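Home | Guides | Moving & Storage | Contact

Kedura Packing Guide
Section 4: Small items box (bathroom shelf, desk drawer, odds and ends)

Updated August 4, 2024 by Dayana Villalobos

Do this box last. You'll want half of it the night before.

You need: one cardboard box, packing tape, marker, paper or old T-shirts, a few zip bags.

1. Fold the bottom flaps, tape the seam. Two strips. Then one across.

2. Set the box on a table, not the floor. Easier on the back, and you can see in.

3. Line the bottom with paper. Crumpled, not flat.

4. Check every lid. Dropper bottles first, they leak. Turn the collar till it stops, dont force it. Creams in glass jars next.

CAUTION: Never lay a dropper bottle on its side. Upright only, even for a short drive.

5. Stand the glass in the box. Bottles and jars upright, gap between them for now. Light stuff goes along the walls: tape rolls, tubes, keys.

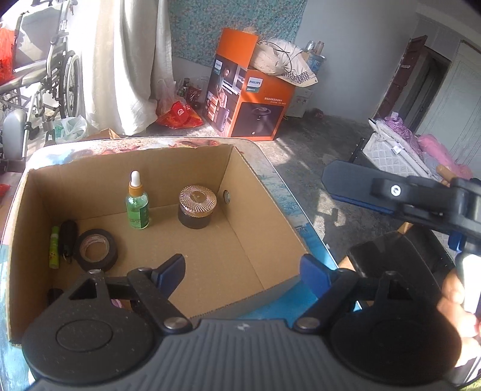

6. Fill the gaps. Paper between glass and glass, always. A T-shirt works. Push down gently with your palm, nothing should shift.

7. Keys in a zip bag, with a note saying what they open. Do this even if you're sure you'll remember.

NOTE: House and car keys don't go in any box. Pocket.

8. Small metal bits (screws, caps, rings) in a second zip bag. Loose ones work down under the flaps and get thrown out with teh cardboard.

9. Give the box a small shake. Clinking? Open up, more paper.

10. Close, tape, write GLASS - THIS WAY UP on the top and two sides. Room name too.

CAUTION: Nothing heavy on top. Pillows fine. Appliance boxes go underneath, never over.

NOTE: Medicines and anything you use daily travel with you. Separate bag, see Section 5.

Unpacking: open within 48 hours if there's anything liquid inside. Wipe down leaks right away, toss wet paper.

Questions on this section, ask Ludivine Royer at the Kedura desk, ext. 731.

44 shares | 100 comments

© Kedura | Contact us | Back to top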